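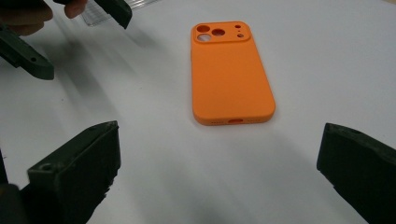 Every spring the digital art shops bring out their bundles, and every spring I buy one and regret it. Rarkent's latest offers 2,000 brushes, textures and overlays for the price of a decent lunch. I opened the lot. By my count 1,613 of them are the same few shapes turned, flipped or tinted. The "autumn" folder is the worst: 87 leaves, all in one flat orange, as even as the back of a plain phone case, with no veins and no worn edges. You could paint them faster yourself.

The shop's answer is that nobody has to use everything. Fair enough, but then why put the number in such large type? I kept 70 files, mostly paper grain, and the licence still won't tell me plainly whether I can sell a print made with them. 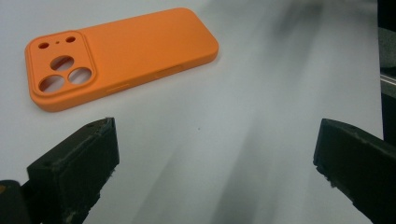
Sharada Bhat takes a kinder view. She told me she had finished two book covers with the Rarkent smoke brushes, and that one good brush paid for the rest. Perhaps it did. I asked which brush, and she had to go and look. The smaller Fallgate set has 12 brushes and costs more. I've used nine of them this month.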